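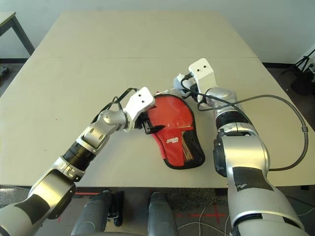
The red and black padded case, flat on the table. Mesh panel facing up.

I've been playing table tennis in the Rudstead rec league long enough to have ruined a lot of rubber. I left one paddle loose in a gym bag with a pair of shoes for most of July, and by the time I pulled it out the sheet on the forehand side had a dent in it and enough grit to sand a deck. After that I started using a case every single time, and I got a little obsessive about how I pack it (my wife would say more than a little).

So this is how I clean a paddle, pack it into a padded paddle-shaped case, and look after the case itself. It takes me maybe five minutes after a session, and most of that is letting the rubber dry.

What you need

A padded case that fits your paddle
Two clear film protector sheets, or some overhead transparency film you can cut up
A soft sponge, the finer the better
A small cup of plain water or your usual rubber cleaner
A dry microfiber cloth
An old toothbrush for the case

Picking the case

You've got two basic shapes to choose from. There's the full rectangle, which holds two paddles and sometimes a box of balls, and there's the kind shaped like the paddle, round at one end and narrow at the other. I've owned both. I had a rectangular one from Cukik for years and it was fine, but it took up half my bag, and I never carried a second paddle anyway. The shaped kind slides down the side of a backpack next to a water bottle and you forget it's there.

Check the fit before you buy if you can. My blade is a bit wide, and the first shaped case I ordered (a Bugti, on sale, no returns, my own fault) closed only if I leaned on it. Padding that's being squashed flat all day isn't padding anymore! You want to be able to slip the paddle in and close up without forcing anything, with a little give around the rim of the blade. If you've stuck thick edge tape on yours, remember to allow for that too.

Mesh on the outside is handy for flat things. Some people keep balls there, but that depends entirely on how your case is cut, and I've cracked a good ball by sitting my bag on it. I carry balls in a plastic tube now.

Step 1. Clean the rubber

Do it right after you play, while you're still sitting on the bench getting your breath back. Dampen the sponge and squeeze it out so it's barely wet. Wipe from the handle toward the top of the blade in one direction, lift, and go again. I do four or five passes on each side. Scrubbing in circles just moves the dust around, and if your rubber is getting old it can start pulling at the edges.

Plain water is OK for everyday dust. I use the foam cleaner every few weeks, or when somebody has been sweeping the floor and the whole hall is hazy. Don't use dish soap, and keep window cleaner far, far away from it. I tried the window cleaner once on a sheet I didn't care about and it went slick as a plate within a week.

If you play with short pips, go gentler and use the toothbrush (a clean one, not the case one) with hardly any water on it. I can't help you much with long pips. Baldur Ravn is the long pips guy at our club and he says he just blows on his.

Step 2. Dry it

Set the paddle down with only the handle and one edge touching something, or hold it up and wave it around like you're fanning yourself. Give it a couple of minutes a side. Then go over the wood and the grip with the microfiber cloth. The grip is the part everyone skips, and it's the part that smells.

If the handle is really soaked after a long match, wait until you're home to close it up. I lay mine on the kitchen counter overnight and put it away in the morning with my coffee.

Step 3. Put on the film

Inverted rubber (smooth side out) likes to be covered. Lay the film on starting at the handle end and roll your palm up toward the top so you push the air out as you go. A few bubbles won't hurt. If you end up with a big wrinkle, peel it back and start over, or you'll have a crease line sitting against the rubber until next time.

You can buy sticky film or non-sticky film. I like the non-sticky for everyday use. Sticky film does hold better in the bag, but on a tired sheet it can lift the top surface a little when you peel it, and then you're shopping. If you're cutting your own, trace the blade onto the transparency with a marker and cut just inside the line.

Wash the film now and then. You've just cleaned the rubber, so it's silly to press old dust right back onto it! A rinse under the tap and a shake is plenty.

Step 4. Into the case

Lay the case flat on a table with the rounded end pointing away from you. Open it up all the way. I know you can do it one-handed in your lap, and I've watched people do it walking to the car, but on a table you're much less likely to catch the film or scrape the edge tape.

Slide the paddle in so the top of the blade sits right up in the rounded end. Then lower the handle into the narrow end. Run a finger along the rim to make sure the film hasn't folded over, and close it slowly with your other hand holding the two halves together. If it fights you, stop and look. Nine times out of ten it's a corner of film.

Pick one side and stick to it. My forehand rubber always faces the front of the case, so when I take it out I know what I'm holding. Fahad Dhanial, who I play doubles with, thinks this is ridiculous, and he has served with the wrong side at least twice that I know of.

Step 5. Into the bag

The case goes in last and near the top, flat against the side that touches your back. Shoes go at the bottom in their own sack. Wet shirt goes in a plastic bag, no exceptions. And please don't leave the whole thing in the trunk. Heat is hard on the glue, and a car in summer gets a lot hotter than the inside of your bag lets on.

Cleaning the case

Every month or so I open mine up, turn it upside down over the trash, and tap it. You'd be amazed what comes out. Then I go over the inside with a barely damp cloth and leave it standing open on its edge until it's completely dry.

For the outside, use the case toothbrush with cool water and one drop of mild soap. Go lightly over a printed logo, and go lightly over mesh as well, where the bristles can snag. Piping collects a line of gray dust along the seam, so run the brush along it instead of across. Blot with a towel. I don't put these in the washing machine, though a guy at the Cetimeo tournament swore he does it on cold with no spin. Your call!

If yours has started to smell, leave it open with a little dish of baking soda beside it for a night or two.

When to replace it

I go by the padding. Pinch the front and back between your thumb and finger at the rounded end, and if you can feel them meet with hardly anything in between, it's done its job. A worn case still makes a decent holder for an old backup paddle, so I keep one in the garage for when the neighbors come over. The film I replace much more often, whenever it goes cloudy.

Next up I'm going to write about edge tape, including how to get the old stuff off without taking half the rubber along with it. If you have a trick for that, leave it in the comments, I could use one.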